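Home Reviews Grippers Arms Cameras Controllers Forum About

Willusmont P2 parallel gripper, long-ish review

2025-04-30, by Siwan Gape

Short version for people in a hurry (me). Good gripper. Bad manual. Fingers better than the stock ones on the Flundwood, force control worse. Buy a pair if you do bimanual stuff with cables, skip it if you mostly move boxes.

Long version.

I've had the Willusmonts on both arms for most of a month now. Before that we ran Flundwood grippers, before that a pair of Strand ones that I still have opinions about. Same arms the whole time, same controller, so the comparison is about as fair as I can make it. Paid for with lab money, no freebies. 482 each with the tapered fingers, which felt steep until I got the Strand quote for spare parts.

Mounting

Four screws and a locating pin. The pin is tight. Very tight. Holger Kristiansen had to tap the left one in with the handle of a screwdriver and we both pretended not to mind. Right one went in fine by hand. So either tolerance is all over the place or our left flange is a bit off, could be us.

Cable exit is on the side of the housing and it's stiff for the first few days. Leave a big loop. I tied mine down close to the wrist on day one because it looked neat, and the wrist faulted out on the first long rotation. Cut the ties, gave it slack, no faults after. The manual has one sentence on strain relief and it's under "Storage". Why.

Controller setup

Ugh. The bus ID on both units ships as the same number, so you can't plug them in together until you've changed one. Fine, normal. But the config tool only writes the new ID if the gripper is fully open, and it doesn't tell you that, it just says OK and keeps the old one. Lost an afternoon. Abena Asante found the answer in a forum post.

Once they're on the bus it's pleasant. Position commands are snappy, feedback is clean, homing is quick and quiet. The Strand used to home with a sort of clunk you could hear down the hall.

Force control is the weak bit. There's a force setting from low to high and the bottom third of it does nothing I can feel. At low it grips like medium. For soft stuff (sponges, paper cups) I'm basically doing it with position limits instead, same as I did with the Strand. The Flundwood was properly good here — you could hold a paper cup and not dent it. Miss that.

Fingers

This is what you're paying for. Long taper, narrow at the tip, and they close true. I check alignment with a strip of paper across the tips and it holds the strip evenly the whole way. The Flundwood pads always closed heel first, so thin cables would squirt out the front. Every teleop person I know has a story about chasing a cable across a table.

Downsides, the tips are slick. Come out of the box almost polished. I put grip tape on for a week, then took it off becuase it rolled up at the edges and left gunk on everything. Now bare again. You learn to come in a bit lower and pinch harder.

Also the taper means less flat area for big items. A full bottle, you get contact near the back of the finger and not a lot elsewhere. It'll lift, it also swings.

Cable tests

Most of what we do is cables into bins, cables out of bins, plugs into things. So that's how I tested. Teleop, two arms, one operator, 67 attempts per gripper on the same layout with the network cables started in different poses. Not science. Didn't randomise the order, and I was better at it by the time I got to the Willusmont, so knock a bit off for that.

Strand: slow, dropped a lot, but when it had hold of something it had hold of it.

Flundwood: nice on the cable jacket, hopeless on the connector. Too fat. Kept knocking the connector round.

Willusmont: best by a good way on connectors. You can get the tips either side of an RJ45 and still see what you're doing, and seeing is half of it. Handing a cable across from left to right is the first time it's felt normal and not like threading a needle with oven mitts. Picking a cable up off the bin floor is ok, the narrow fingers reach in without bumping the walls so much.

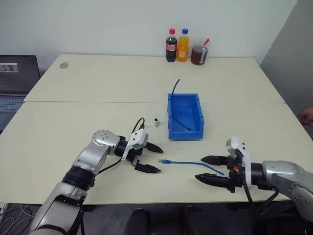
Both Willusmonts open over the near table, one cable out and one in the bin.

White table was a mistake for the head camera btw. Auto exposure hates it, small white parts vanish, and I ended up locking exposure by hand every morning. Blue cables show up great. Anything white, good luck. If you're picking a camera for this sort of rig, get one where you can lock exposure from the driver and have it stick after a reboot. Ours doesn't. Separate review coming in May if I get round to it.

Durability

Too early really. One finger screw on the left worked itself loose in the second week, threadlocker fixed it. Housing scuffs if you look at it. I've driven the right gripper into the table 3 times that I'll admit to and the fingers are still straight, which I can't say for the Strand.

Heat is fine. Warm after a long session, not hot.

Support

Mailed them about the ID thing. Got a reply in two days from a person called Volker Ackermann who knew what he was talking about and sent a corrected page of the manual. Good. The corrected page isn't on the download site though, so ask for it.

What I'd change

- fix the config tool, or at least have it throw an error
- textured tips as an option
- low force that is low
- a cable with a softer jacket

Who should get it

If you're doing fiddly things with two arms, yes. Connectors, small plugs, anything where the old grippers hide the part from you. If it's mostly boxes and bottles keep the Flundwood and spend the money on a better camera. If you have Strands, sell them to somebody you don't like. (Joke. Sort of. Ottar Haugen upstairs swears by his.)

Haven't tried the Rarham yet, people keep asking. Waiting on a loaner. Will add a section when it shows up.

Score: 4 out of 5. Would be higher with a manual.

Edit: a couple of you asked about finger swaps. Two screws per finger, quick enough, but re-home after or the zero is off and it'll close on nothing and report a grasp. Did that twice before I wrote it on the whiteboard.

Contact | Copyright Siwan Gape, all rights reserved | Back to top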